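July, 14:10. Towel task, washroom corner, student project group.

Vittoria on the grippers, Tobiloba on the recorder, me on notes. Target for this block is 60 demonstrations of picking up and folding the small towel at the vanity. All takes at 30 s or under – Sandro's rule from last term, still sensible.

Calibration repeated before starting. Left unit was reading 3 mm wide at full close, traced to a slack screw at the finger base. Tightened, re-zeroed, error gone. Right unit within tolerance, left alone. Marker detection checked on both blocks at arm's length and again with the wrists turned in.

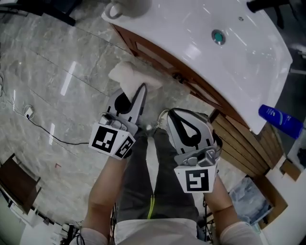

Takes 1 to 17 kept except 4 and 9. In 4 the left marker dropped out during the turn, and the pose jumped when it came back. In 9 the towel slipped from the left jaws before the second fold. Vittoria now takes the edge deeper in the pad, and slip has not recurred.

Glare off the tiles is a nuisance. Exposure locked one stop down from take 10, detection steadier afterwards. Gianni wants auto exposure kept for the final set of 300; I disagree, to be settled on the Brerow replay.

Wires on the right unit tug slightly at full reach. Longer lead ordered from Cirel.

To do:

- Export 1–17, tag 4 and 9 as rejects
- Thread lock on left finger screws
- Ask Ilaria for the old fold labels

Stopped 15:25, batteries.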